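1/
Spent part of August getting the pens and markers at the Gulano workroom under control. A few people asked how the work table is set up, so I'm writing it down in one place.

2/
The old system was a drawer. Everything went in the drawer, and anything that came out of the drawer stayed on the table until someone leaned on it. I emptied it one evening and counted 141 pens, markers and highlighters. Plenty of them didn't write.

3/
Testing took longer than sorting. Scribble on scrap paper, wait, scribble again. If it skipped twice it went in the bag. Highlighters got one extra try, as the tips sometimes come back after a night with the cap on.

4/
The table is marked out with blue tape. I wanted clear boundaries so that one job doesn't spread across the whole surface. For small stuff there's a pink cup that stands on the table. Orange, yellow and purple from the color coding set:
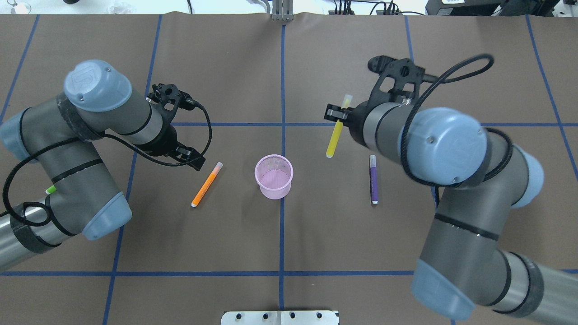 5/
Why a mesh cup: you can tell from the side that something is in it, and dust doesn't sit in the bottom the way it does in a solid one. It's light, so it will tip if you overload one side. Put the long markers in first and lean them in different directions.

6/
On the tape. Start with one long strip and get it as straight as you can, then do the crossing one. Press the crossing down hard with a thumb.
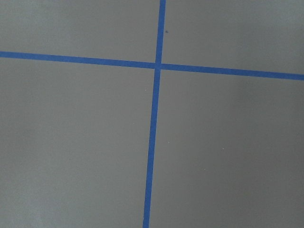

Pull the tape off the roll in one length and lay it down without stretching. If you stretch it, it creeps back and the ends lift. I did 2 tables this way and the second was much quicker. Neither is perfectly square. It doesn't matter for pens.

7/
Don't leave the same tape down for a year. Swap a strip when the edge starts picking up fluff, and peel it back slowly at a low angle. Any glue left on a hard surface comes up with a bit of cooking oil and then dish soap.

8/
Rules for the table, such as they are. Caps on before anything goes down. Markers you're using can lie in the squares. When you're finished they go back in the cup – any way up, I've stopped arguing about that.

9/
I did look at proper organizers first. The Wadwood desk unit was $238 with the side trays and would have taken up a whole square by itself. The cup was $3 from a bin near the register. I'd still like the Wadwood trays for paper clips and small hardware, but not at that price.

10/
End of a session, purple going into the cup, green highlighter still out on the paper:
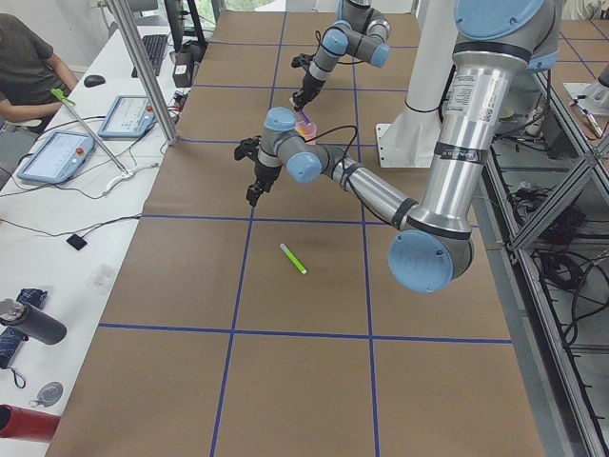
11/
Question from the replies about how many should live in one cup. I keep it to what fits without pushing. Once you have to force one in, people stop putting them back and you get the drawer again. Spares are in a shoebox on the shelf, sorted by color with rubber bands.

12/
Someone also asked about the dead ones. The bag is still by the door. Anden, the art supply place two streets over, told me they take old markers, but I haven't gone yet. Will add to this thread when I have.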